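How Do Stitches Work? (And Why Do Doctors Practice on Pretend Skin?)

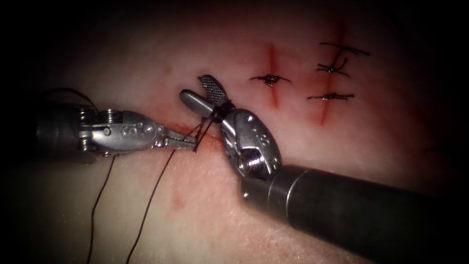
When I was seven I fell off a wall and split my knee open on a sprinkler head. I got stitches, and I remember two things about it. One is that the doctor let me pick a sticker first. The other is that I watched her tie the knots and thought, wait, that's just sewing! Can you sew a person?

You can! People have been closing cuts with thread for thousands of years. The ancient Egyptians did it. And the basic idea hasn't changed very much, so if you have ever sewn on a button, you already know part of it.

What is a stitch for?

Your skin is really good at fixing itself. Get a paper cut and in a few days it's gone, and you didn't have to do a thing. Your body sends in cells to clean up, then other cells to build new skin across the gap.

But if the gap is too wide, the building crew has a hard time. Think about trying to glue a ripped piece of paper when the two halves are sitting an inch apart. You'd push them together first, right? A stitch holds the two sides of a cut close together while your body does the healing. The thread doesn't heal you. It just holds on and waits.

Doctors have a fancy word for a stitch, and it's "suture" (say SOO-cher). A cut made on purpose by a surgeon has a fancy word too. It's an "incision" (in-SIH-zhun). Now you can say both at dinner.

What's the thread made of?

All kinds of things! Some of it is silk, the same stuff that comes from silkworms. Some is nylon, a bit like fishing line. And some is a special kind that slowly melts away inside your body, so no one has to go back in and take it out. That last kind is great for stitches deep down, where you can't reach them.

Suture thread is often a dark color, and there's a good reason. Try this: lay a piece of white thread on a white plate, then a piece of black thread beside it. Which one would you want to find in a hurry?

The needle is curved

This was my favorite thing to learn. A sewing needle is straight, because you can flip your cloth over and pull the needle out the back. You can't flip a person over and get at the inside of their knee! So a surgeon's needle is usually bent like a little piece of a circle. It dips down into one side of the cut, swoops underneath, and pops up on the other side, all from the top.

Try it with your finger. Hold it straight and pretend to poke it into a pillow. Now curl it like a hook and turn your wrist. See how the tip wants to come back up? That turning of the wrist is the whole trick, and it takes ages to get smooth at it.

Surgeons mostly don't hold the needle in their fingers, either. They hold it in a tool called a needle driver, which has small, strong jaws that clamp down tight. The other hand often has a tool too, one that grabs and holds. It might hold the edge of the cut, or catch the needle as it comes up, or take hold of the end of the thread.

Now for the knot

A stitch with no knot slides right out. So every stitch (well, nearly every stitch, there's a running kind that goes zigzag and only gets knotted at the ends) has to be tied.

You could tie it with your fingers, and surgeons do learn to. But there's another way called an instrument tie, and it's so neat. You take the long end of the thread and wrap it around the jaws of your tool. Then you open the jaws, reach over, and grab the short end. Then you pull it back through the loop you just made. Ta-da, half a knot! Do it again going the other way and it locks.

You can try this at home. You need:

A shoelace or a long piece of yarn
A pair of kitchen tongs, the smaller the better
A mug with a handle
A grown-up who doesn't mind you borrowing the tongs

Feed the shoelace through the mug handle so that one end is long and the other is short. Hold the long end in your left hand and the tongs in your right (swap if you're left-handed). Wind the long end once around the tips of the tongs. Keep it wrapped, open the tips a little, and pinch the short end. Now pull the short end back through the loop and snug it down against the handle.

My first loop fell off the tongs. So did my second. My daughter got it before I did and was not at all quiet about it. If yours keeps slipping, wrap it closer to the tips and keep your left hand low.

For the second half, wrap the other way around. If you wrap the same way both times you get what's called a granny knot, and those like to slip. It's the same problem as a shoelace bow that sits crooked and comes undone at recess.

Okay, but why pretend skin?

You wouldn't want the very first stitch somebody ever made to be in your knee! So people practice, and they practice on a pad. A practice pad is a soft slab made to look and feel something like skin. It has cuts in it, and you sew them closed.

I wanted to know what it was like, so I asked Marisol Chambi, who teaches suturing to nursing students on Wednesday evenings. She let me sit in at the back and even have a turn. The pad was squishier than I expected. When I pulled my thread too tight, the edges puckered up like the top of a drawstring bag. Marisol leaned over and told me, "Approximate, don't strangulate." That's a rhyme surgeons have been telling students for a very long time. It means bring the sides together so they just touch, and then stop pulling. Skin needs blood to heal, and blood can't get through if you squeeze it shut.

I did 21 stitches that night. Marisol looked at them and said four were good. I was pretty proud of my four! One of her students, Liên Ông, keeps a tally in the back of her notebook and she was up to 353. Hers looked like a tiny ladder, every rung the same distance from the next.

That spacing matters, by the way. If the stitches are too far apart, the cut can gape open between them. If they're crammed in, there are extra holes for no reason.

Questions kids have sent me

Does it hurt? The doctor usually puts in medicine first that makes the skin go numb. The numbing part can sting for a bit. After that you mostly feel tugging, and tugging feels weird, but it's a different thing from hurting.

How long do they stay in? It depends where they are. Stitches on a face might come out in under a week. On a knee, it can be two weeks, because knees bend all day long and keep pulling at the cut.

Can I pick at them? No! Leave them be, even when they itch. Itching is pretty common while skin is healing, and if it's really bugging you, tell a grown-up.

Do I get to keep the thread? I asked my doctor this when I was seven and she said "eww," but in a nice way.

Words to know

Suture: a stitch, or the thread used to make it
Incision: a cut made on purpose
Needle driver: a tool that grips the needle
Instrument tie: a knot made by wrapping thread around a tool
Numb: when you can't feel something for a while

Next time I'm going to write about scabs. Send me your scab questions!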